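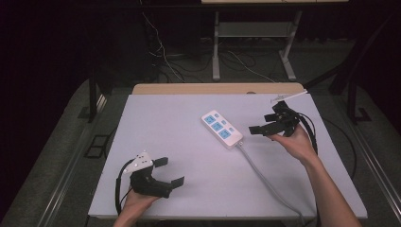
Glue drying, Saturday, second go

Print
E-mail

Right, back to the hide glue. Last time I said the joints on the Delham stool would be fine if I left them overnight, and they weren't, so I've started a proper record this time and I'm going to keep to it (Tatsuya, you may laugh).

Four test joints, all beech offcuts from the same board. Two glued with the old pot mix and two with the new stuff Jonatan Tveit brought over from Uchida. Glue held at 59 degrees in the water bath, which is a touch lower than I'd normally have it, but the thermometer on the Otisex pot reads high and I'd rather not cook another batch. I warmed the wood as well, which I never used to bother with!

Clamped for 12 hours. The old mix smelt dreadful going on and went stringy before I'd got the second clamp tight. The new one gave me loads more time to fiddle, almost too much, and the parts kept sliding about until I put a pinch of salt on the faces (Tatsuya Kudo's trick, and a good one).

Broke one of each after lunch with the mallet. Old mix let go along the glue line, clean as anything. New mix took a great splinter of beech with it, so that's cheering. The other pair are staying on the shelf over July to see what damp does to them.
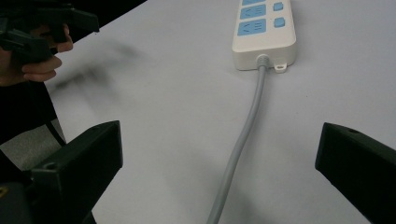
Power strip on the table, lower end.

Still to do: ask Jonatan how much water he adds, because his note in Notis just says "enough". Try it again with ash. Scrub the brush before it turns into a stick, and order more muslin for straining, I used the last bit on the old mix and it wasn't worth it.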